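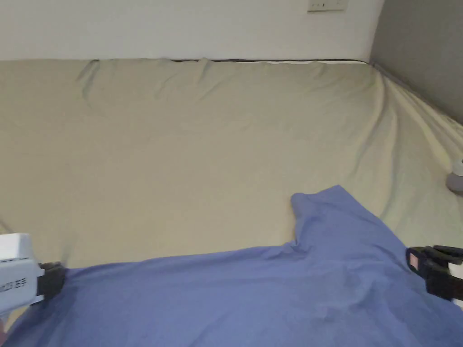
A reader wrote in to object that a fitted sheet either fits or it doesn't, and that no amount of technique will fix a sheet cut too shallow. The objection is correct for shallow sheets. Most sheets that bunch along one edge, though, are deep enough and were put on in the wrong order. The method below is for a mattress that stands close to a wall, or in a corner with walls on two sides.

Check the depth first

Measure the mattress from seam to seam at the side, with any topper in place. Compare this with the pocket depth on the sheet label. The pocket should exceed the mattress by the thickness of the fold-under, and 7 cm is a workable minimum. A 30 cm mattress therefore needs a pocket of 37 cm or more, and 40 cm is the nearest size commonly sold. Cotton loses some depth in the first few washes. Measure the sheet again after those and write the figure on the label in laundry marker.

Finding the long side

On a rectangular sheet the care label is usually sewn into a bottom corner, but makers differ. Our Helmy sheets have it at the foot, on the right. The older Sterker set has it at the head. If the label is no help, fold the sheet corner to corner once and compare the two edges.

Order of corners

1. Clear the bed completely. Clothes and towels left lying on the sheet pin it down and hold slack where you can't work it out.
2. Pull the bed 15 cm from the wall if it will move. If it won't, lift the mattress corner and slide your free hand beneath.
3. Fit the far corner first, in the angle of the two walls. Seat the corner seam of the sheet on the corner of the mattress.
4. Fit the second corner on the wall side. Run a flat hand along the underside between the two and tuck as you go.
5. Fit the corner diagonally opposite the first one.
6. Fit the last corner. It should need a firm pull.

If the two open-side corners go on first, all the slack travels to the far edge and collects in ridges along the wall, where it is hardest to reach. Smoothing the middle does nothing for it. Release both wall-side corners and start again at step 3.

Reading the wrinkles

Diagonal creases running toward a corner: the corner seam is off the corner of the mattress. Rotate the pocket until the seam sits on the edge.

Soft folds parallel to an edge: surplus fabric on top. Lift that edge and tuck more underneath.

Mattress side showing below the sheet: the hem has ridden up, or was never under. Tuck again, or add a strap.

Ridges that come back overnight: worn elastic.

Straps

Four short corner straps hold better than two long ones crossing under the mattress. Clip them to the hem, 15 cm either side of each corner. We have used the Prastside clips with metal jaws since May. They mark thin cotton, so fold the hem double before closing them. The Drisness plastic version leaves no mark but lets go on heavy flannel.

Drying

Dry fitted sheets unclipped and shaken out. High heat shortens the life of the elastic. Remove the sheet slightly damp and put it straight on the bed only if the mattress can air afterward with the covers off.

We use cookies to remember your settings and measure visits. Accept / Manage preferences

Comments (3)

Step 3 did it for me. I had been starting at the foot for years.

Does this work with a bunk? There is no way to pull ours out, and the rail is in the way on the open side.

For bunks I do the wall side kneeling on the bare mattress, then climb down and finish the other two from the ladder. Knuckles still suffer.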